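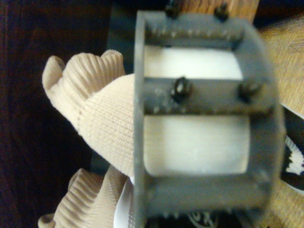 Driswood adds exit banners to its free plan

Jun 26, 2023 — Small shops that build their sites with Driswood got a very welcome update this morning! Exit banners, the messages that slide in when a visitor moves to leave a page, are now part of the free plan. Until now they came only with the paid Clastwood bundle.

The free version covers sites with up to 2000 visits a month and includes 11 ready-made layouts. You can change the colors, the wording and the button, and pick which pages the banner shows up on (the checkout is left out by default, a smart choice). Each site can run two banners at the same time, so a store could greet newcomers with a discount and offer regulars the newsletter.
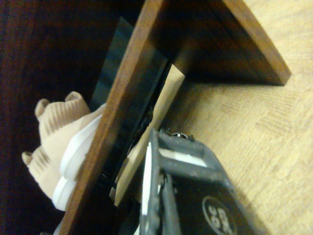 A brown wooden shoe rack on a light wooden floor.

Best of all, the closing button is finally big enough to hit with a thumb — a request that has been sitting at the top of the Driswood forum since May. Tredcombe, the sign-up form add-on, works with the new banners right away. Support for Kushwaha mailing lists is still being tested.

Current users will find the feature under Messages in the left-hand menu. Banners made in the older editor keep running as they are and can be copied over one by one.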